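# Was ich vom Tag der offenen Tür mit nach Hause genommen habe: Ordnungstipps fürs Arbeitszimmer

Ende Februar war ich in Clonau bei der Firma Jevance, die ihre Werkstatt für Nachbarn und Neugierige geöffnet hatte, und ich muss sagen, ich bin viel länger geblieben als geplant! 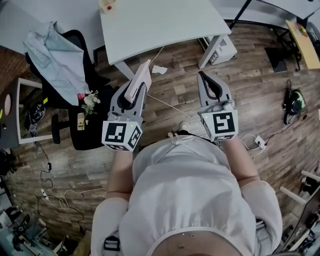
*Mit zwei Handgreifern vor dem weißen Schreibtisch, im linken ein blassrosa Stück.*

Vorgeführt wurde, wie man einem Roboter das Aufräumen beibringt. Dafür macht es ihm erst einmal ein Mensch vor, mit Greifern in beiden Händen, und die weißen Würfel mit den schwarzen Mustern verraten dem Rechner, wo sich die Greifer gerade befinden. Wir Besucher durften später selbst ran. Ich habe 14 Versuche gebraucht, bis ein zusammengelegtes Tuch endlich dort lag, wo es hinsollte (und meine Schwester hat natürlich die ganze Zeit gelacht). Dabei lernt man aber eine Menge über das eigene Aufräumen, und das möchte ich euch gern weitergeben.

## Erst der Boden, dann der Tisch

Mit Greifern in den Händen wird man sehr aufmerksam dafür, was einem vor den Füßen liegt. Seitdem fange ich auch daheim unten an: Papierschnipsel aufheben, Taschen an den Haken, Netzteile einsammeln. Danach ist der Tisch in sieben Minuten gemacht, früher habe ich mich da immer erst oben verzettelt und bin dann über die Tasche gestolpert.

## Kabel bändigen

- Steckdosenleiste unter die Tischplatte schrauben oder mit kräftigem Klettband an ein Tischbein binden.
- Lange Kabel in einer lockeren Acht legen, so verdrehen sie sich nicht. Bitte nicht eng um das Netzteil wickeln, das nimmt der Knickschutz übel.
- Beide Enden beschriften. Ein Streifen Malerkrepp reicht völlig.
- Was quer durchs Zimmer läuft, kommt an die Wand oder in einen flachen Kabelkanal.

## Der Stuhl ist kein Schrank

Ein Hemd über der Lehne, Blumen auf der Sitzfläche, das kenne ich von zu Hause nur zu gut. Mein Mittel dagegen sind drei Haken hinter der Tür, für alles, was noch nicht in die Wäsche muss. Sträuße stelle ich gleich ins Wasser, auch wenn die schöne Vase noch gespült werden will, ein Einmachglas tut es genauso.

## Weiches richtig fassen

Den Kniff habe ich beim Üben gelernt: Tücher und Schwämme nicht an der äußersten Ecke packen, sondern ein gutes Stück weiter innen, und erst loslassen, wenn sie ganz aufliegen. Beim Einräumen von Geschirrtüchern in ein enges Fach klappt das mit der bloßen Hand übrigens wunderbar, der Stapel bleibt gerade.

Wer selbst einmal hinmöchte: Der Eintritt war frei, eine Vorführung dauerte mit Fragen eine knappe Kaffeelänge, und festes Schuhwerk ist angenehm, man steht doch eine ganze Weile. Die nächste Vorführung ist in Tokusau, den Termin trage ich hier nach, sobald er feststeht.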